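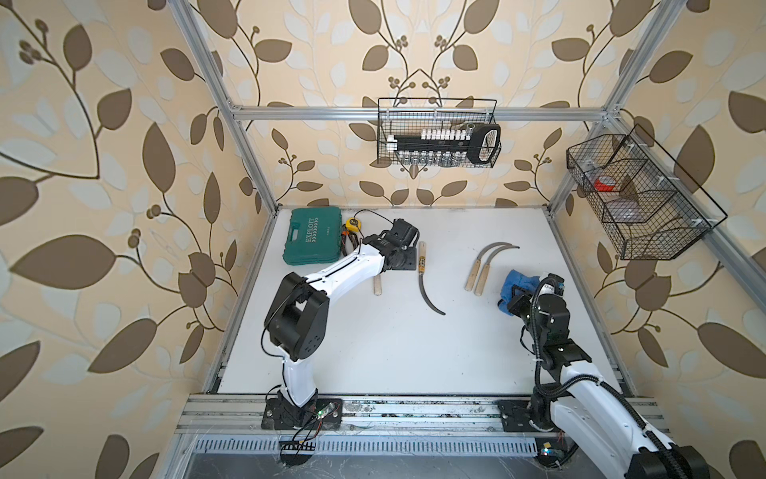

Two arms, one green toolbox, leafy wallpaper.

Sat 27 July

The Tresoncombe council voted on the indoor mask rule again. It stays in force for public meetings in rooms seating more than 92 people. The clerk, Olesia Tkachenko, read the text aloud twice, as the first copy had an old date in section 2.

Member Kanagaratnam asked whether a speaker may lower a mask at the podium. The rule says yes, if the podium is six feet from the front row. In the Salance Room it is five. Member Umar moved to shift the front row back. Passed.

Written comments came to 162 pages. I have read up to page 40. Most repeat the letters from January, same typing errors included. 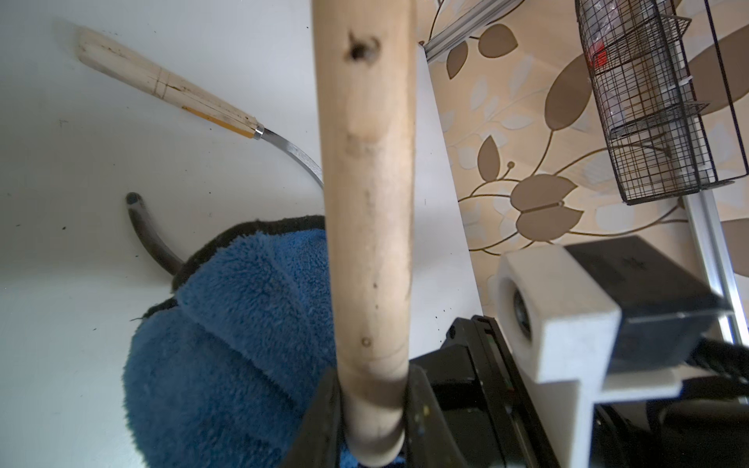
What changes on Monday

Doors open half an hour early. The overflow room holds 200 and has audio only. Exemption requests go to the clerk in writing before the meeting, and the form is on the second floor.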